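# Hand-held gripper build: tips from our shared workshop

Updated Wednesday, January 27, 2021

We've been building a hand-held gripper on the back bench at Brurico, and I have to say it's the most fun I've had with a bag of screws in a long time. You squeeze a trigger, two fingers close, and suddenly you understand a hundred small things about how hands work! These are the notes I keep on the wall, typed up for anybody who wants to make the same tool at home or in a shop like ours.

## Before you cut or print anything

- Lay every part out on a tray and dry-fit the whole thing once without glue or threadlocker. The first time through I had the two mounting arms swapped and would have glued them that way.
- Label left and right on the inside faces with a paint pen. Pencil rubs off black plastic in a day.
- Our rail is 139 mm long. Longer is tempting, but the fingers start to rack (one side runs ahead, the other drags) and you'll spend your evenings filing.
- Keep a spare set of pads. They're the part that gets chewed up.

## Printing the fingers

We run two printers, the one everybody calls Marchal and the newer Vakero. Marchal is slow and makes lovely flat surfaces, so the rails go there. The pads go on Vakero.

Print the mounting arms lying on their sides. Standing up they look neater coming off the plate, but they snap right across the screw hole the moment you grip something heavy. I use layers of 0.2 mm and solid infill around every hole.

For screw holes, print them a hair small and open them by hand with a drill bit held in your fingers – no power drill, it grabs and melts the edge. Countersink slowly, two or three turns, then check with the screw. You want the head sitting flush so it can't scratch whatever you pick up.

## Getting the slide to run smooth

1. Wipe the rails with a dry cloth and look along them toward a window. Any whisker of plastic shows up as a bright speck.
2. Knock the whiskers off with 200 grit paper wrapped around a flat stick.
3. Run the fingers open and closed 30 times by hand before you add any grease.
4. Wipe again, then add a tiny dab of white grease on each side. A dab, really! Too much and it collects sanding dust and turns to paste.
5. Tighten the arm screws a quarter turn at a time, left, right, left, right, testing the slide as you go.

If it binds at one end only, loosen the screws at that end and close the fingers on a straight block of scrap. Tighten while it's clamped. This fixes it nine times in ten, and the tenth time you've got a bent rail.

## Pads and grip

I went through a lot of pad shapes. Smooth ones look great and drop everything glossy. Deep teeth hold like crazy and leave dents in soft wood. What we've settled on is a stepped face with shallow ridges, which copes with cups, paintbrush handles, boxes and most rounded things.

A strip of thin rubber helps on glazed pottery. Stick it on with contact cement, give both sides the full drying time on the can, and press with a clothespin on each end. Double-sided tape is fine for an afternoon of trying things out, then it creeps.

For painted objects, clean the pads first with a damp rag and a drop of dish soap. Grit caught in the ridges will leave a line in the finish, and I've got a very sad plant pot at home to prove it.

## Mounting the camera

Our tool has a small camera looking down at the fingers, so we can go back over a grip later and work out why it slipped. Set the angle so both pads stay in view when the fingers are wide open *and* when they're shut. Tighten the bracket, shake the whole tool hard, and check the view again.

Watch your windows. Strong side light blows out anything pale, and black pads turn into black blobs. A sheet of baking parchment taped over the glass softens it beautifully and costs almost nothing. I'd also leave the camera cable some slack – a loop you can get two fingers through – and tie it to the handle, never to a moving part.

## Learning to hold things with it

Start with something light and chunky. Go in slowly, let both pads touch, then squeeze. If one side lands first the object swings, and you'll find yourself chasing it across the floor. Low grips tend to tip tall things, so try a few heights before you decide the pads are at fault.

Curved and tilted shapes are the best practice of all, much better than blocks.
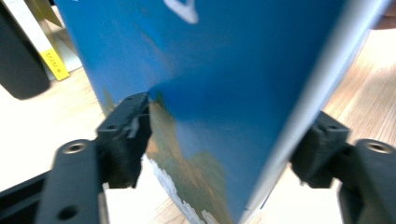
Next on my list is a softer return spring. The one in there now came out of the Arnow assortment box and it's strong enough to tire your hand after a long session. I've got two lighter ones to try, and I want to round off the trigger edge at the same time with a half-round file, then finish it with the same 200 grit. If the lighter spring leaves the fingers slow to open, I'll go back over the rails before I change anything else, and I'll add the spring size to the parts tray label once it's settled.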